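Maribel Espinoza had the kettle on before I got my coat off. She had set out two kinds of cookies as well, and I mention it only because she went on offering them for the next three hours, and I went on accepting. I had come to ask her about the night bus between Tronau and Roltbridge, which she drove for most of her working life, and she wanted to be sure I wouldn't be hungry while she told it.

"People think a night bus is all drunks and trouble," she said. "Well, we had a few. Mostly I had bakers and nurses, and one fellow with a cello who never could figure out where to put it."

She started on the 1761, the number painted over the door of her first bus, and she still calls it by that number the way you might speak of a horse. The heater worked on the left side only. Regulars knew it, and on a January night you would see them all lined up along the left windows with their hats on, while the right side rode empty all the way to the river.

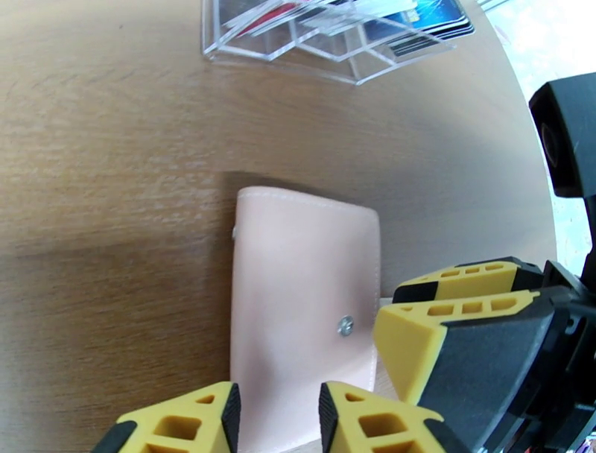 The route was long, with stops at places where there was hardly a stop to be seen. Arango was a pole beside a feed store. She would slow down there even when the pole had no one next to it, in case somebody was running.

"You get to know a person's run," she told me. "Hernán Giraldo, now, he ran with his lunch held out in front of him like it was leading the way. I could pick him out in fog."

Hernán worked the early shift at the Skondik mill and rode with her for years, always in the seat behind hers. They talked about tomatoes, mostly, and his daughters, and whether it was going to rain. When he retired he rode the whole route one more time on a Saturday, out and back, and brought her a bag of plums.

I asked whether she ever got lonely out there, and she thought about it long enough to fill both our cups. 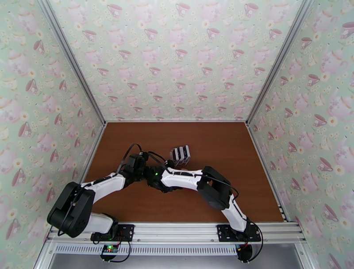 "Between Arango and the bridge, sometimes," she said. "It's dark and everybody's asleep. But then you've got all those people sleeping behind you, and they're sleeping because they trust you to get them home. I liked that. I'd take the curves slow so their heads wouldn't bump."

Her last bus was the 3722, newer and quieter, with heat on both sides. She never warmed up to it, she said, and then laughed at herself for the way that came out. The night route was cut back to weekends the July after she left, and she hasn't ridden it since. She still wakes up at ten past four, when she would have been pulling into Roltbridge, and she usually gets up and starts some bread.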